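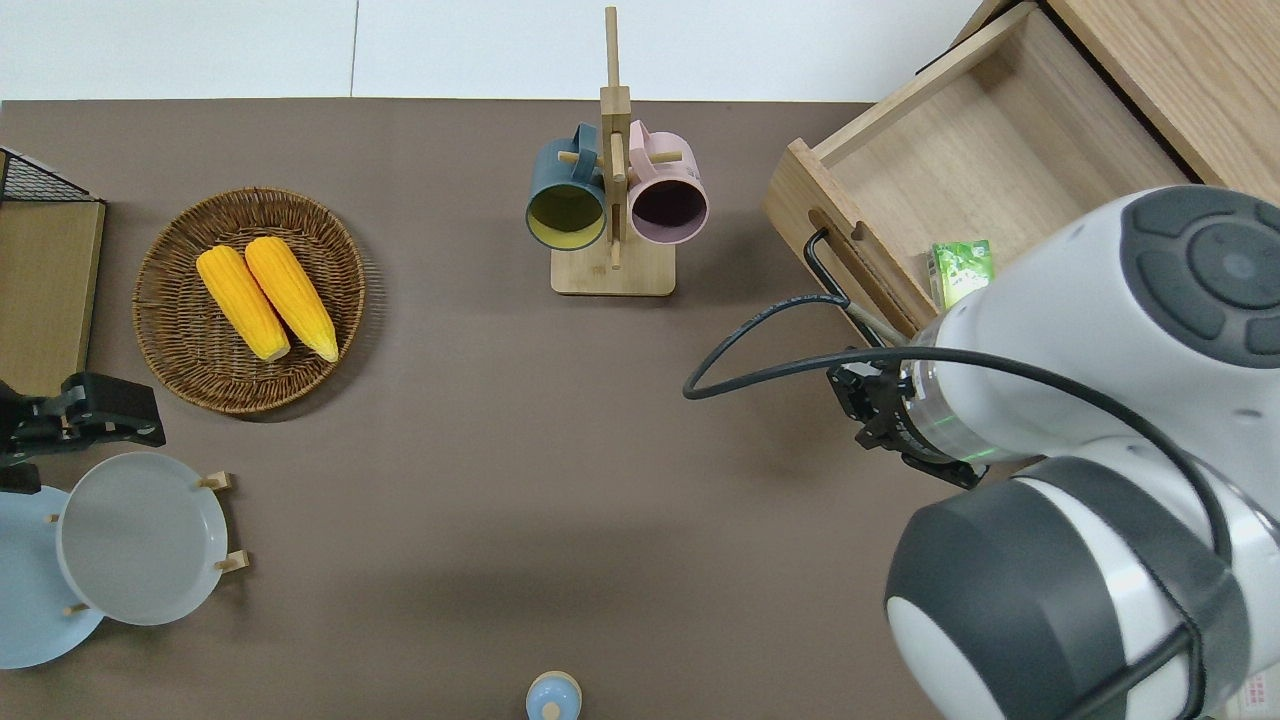 Law and Education, Unit 2
Handout: Settlements by universities, and what the public may see of them

Read this before the seminar and bring it with you. It covers the ground between two topics you have already met, the student contract and freedom of information. The law is stated as at 31 August 2020 and is the law of England and Wales unless the text says otherwise.

1. Why universities settle

A student who has been through a disciplinary process and thinks it was badly run has several possible routes. There is the university's own appeal. After that there is usually a complaint to the Office of the Independent Adjudicator. There may also be a claim in court, normally for breach of contract or by judicial review, and sometimes under the Equality Act 2010.

Most claims that look serious do not reach judgment. The university may think it is in the right and still pay. Staff time is expensive, witnesses may be students who have left, and disclosure can bring out emails that were never written to be read aloud. The student has reasons too. A trial is public and slow, and costs usually follow the event.

A settlement is a contract. It needs offer, acceptance and consideration like any other, and the consideration is normally the giving up of the claim. It says nothing about who was right unless the parties choose to make it say so. Students often write in essays that a payment "shows" the investigation was unfair. It does not show that, and you will lose marks for it. A line stating that payment is made without admission of liability is standard.

2. What is usually in the agreement

The Felach agreement in your reading pack is a fair model. The main terms are these:

Payment, with a date and a statement of whether costs are included.
Release of claims, which should say exactly which claims are released.
Academic record – what stays on it, what comes off, and what the transcript will say.
Reference, often with agreed wording attached as a schedule.
Confidentiality, with exceptions.
Agreed statement, if there is to be one.

Note clause 4 of the Felach agreement. It requires the university to "correct" the record but does not say which record. By then there were three: the registry file, the faculty file and the notes kept by the investigating panel. The parties fell out over it within months. When you draft, name the document.

3. Confidentiality and its limits

A confidentiality clause binds the parties to it. It does not bind a newspaper, and it does not switch off a duty laid down by statute. The usual exceptions are disclosure required by law, disclosure to professional advisers and insurers, and disclosure to a regulator or the police. A clause that tries to stop a person reporting a crime will not be enforced.

There is a further point about fairness to other people. A disciplinary case about conduct between two students has at least three sides. The person who made the original complaint is rarely a party to the settlement and may learn of it from the press. Think about what, if anything, the university owes that person. The Oklow note (pack, second item) argues that there should be a duty to give notice. Nothing in the general law of contract creates one.

4. Requests under the Freedom of Information Act 2000

Most universities are public authorities for the purposes of the Act. Anyone may ask for recorded information. The university must normally reply within twenty working days, saying whether it holds the information and, if so, either supplying it or giving the exemption it relies on.

The exemptions you are most likely to meet:

Section 40, personal information. This is the main one in student cases. Taking the name out may not be enough if people on the course could still work out who is meant.

Section 41, information provided in confidence. The information must have been obtained by the authority from another person. The terms of a contract agreed between two parties are not generally treated as obtained by one from the other, so a confidentiality clause alone may not get the university within the section.

Section 42, legal professional privilege. This covers advice on whether to settle. It is subject to the public interest test, but the interest in keeping privilege is given a good deal of weight.

Section 43, commercial interests. Often claimed, and often weakly. The university has to show that prejudice would or would be likely to follow, and then deal with the public interest.

Section 12 also matters. It lets an authority refuse where the cost of finding the information would go over the set limit. A request for "everything about" a case invites this reply.

5. Worked problem

A reporter on the Garkow paper writes to Lozano College, a public authority. The request is logged as number 1143. It asks for the total paid to settle claims by students, the terms of the largest single settlement, and all papers considered by the disciplinary panel in that case.

The college finds that the largest payment was £227,000. The panel papers come to 303 pages and include witness statements, medical letters and counsel's advice. The settlement has a confidentiality clause with the usual exception for disclosure required by law. The student's case was reported locally, with the name, before it was settled.

Prepare answers on the following.

(a) Must the college give the total figure? Does it matter if only 2 claims were settled in the period?
(b) Can it withhold the terms of the settlement under section 41? Under section 40?
(c) Deal with the panel papers by type. Do not treat the bundle as a single item.
(d) How far does the earlier press report help the reporter? Keep apart what was published and what was not.
(e) The student objects to any disclosure. What weight does the objection carry?

For (b), start with section 40. Work out whose personal data is involved before you turn to the data protection principles.

6. Reading and written work

Read the Felach agreement in full and the Oklow note from its second heading. The statute is online, and you should use the amended text, as section 40 was changed when the Data Protection Act 2018 came in.

Written answers to (b) and (c) are due in November. The exact date will be on the unit page. Work in continuous prose – headings are fine, bullet points are not – and cite sections in full the first time you use them.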